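Drucken | Als E-Mail versenden

Küche, Teil 1 von mehreren. Ich räume diese Woche die Arbeitsfläche um und schreibe hier mit, was wohin kommt.

14.03.2019

Anlass war die Rechnung von Olotum. 765 Euro für die neue Arbeitsplatte, ohne Montage. Geliefert wird erst im Juli. Bis dahin bleibt die alte drin, und darüber liegt die bunte Tischdecke.

Die Decke ist etwas zu lang für die Fläche. Hinten rollt sie sich an der Wand hoch. Abschneiden will ich sie nicht, sie soll später wieder auf den Tisch.

Obst lag bei uns bisher überall. Auf der Fensterbank, neben dem Brotkasten, im Flur in der Tasche. Jetzt gibt es einen Teller dafür, den großen grünen mit dem breiten Rand.

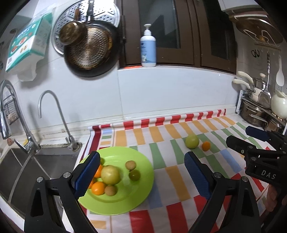
Orangen und Grünes auf dem Teller, rechts ist noch Platz.

Eine Schale hatte ich mir bei Falunum auch angesehen. Zu tief, da vergisst man, was unten liegt. Auf dem flachen Teller sieht man alles und dreht es ab und zu um.

Frage von gestern, ob man Kiwis neben Äpfel legen soll: Die Kiwis werden dann schneller weich. Wer sie gleich essen will, legt sie dazu. Wer sie aufheben will, nimmt den Kühlschrank.

Tomaten kommen bei mir nicht in den Kühlschrank. Grüne reifen auch bei Zimmertemperatur nach, dauert halt ein paar Tage. Alle zwei Tage nachsehen reicht.

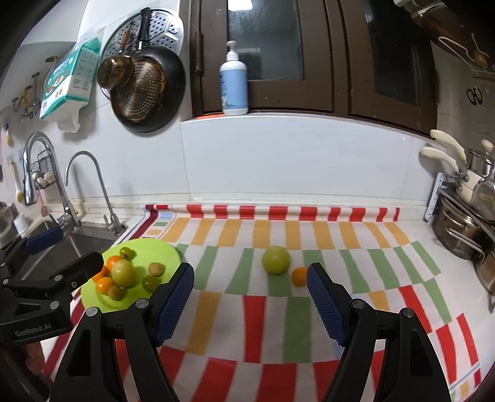
Der Teller steht links. Eine kleine Mandarine und eine runde grüne Frucht liegen noch auf der Decke.

Zur Decke, weil jemand nach dem Muster gefragt hat: Rot, Orange und Grün in Reihen, dazwischen Weiß. Gekauft in Nimville auf dem Markt, ist Jahre her. Den Stand gibt es nicht mehr.

Gewaschen wird sie bei 40 Grad, ohne Weichspüler. Bügeln spare ich mir.

Morgen ist das Regal von Chacko dran. Das Brett ist 697 Millimeter breit, die Nische knapp schmaler. Ich muss also sägen. Die Säge ist noch im Keller.

Drucken | Als E-Mail versenden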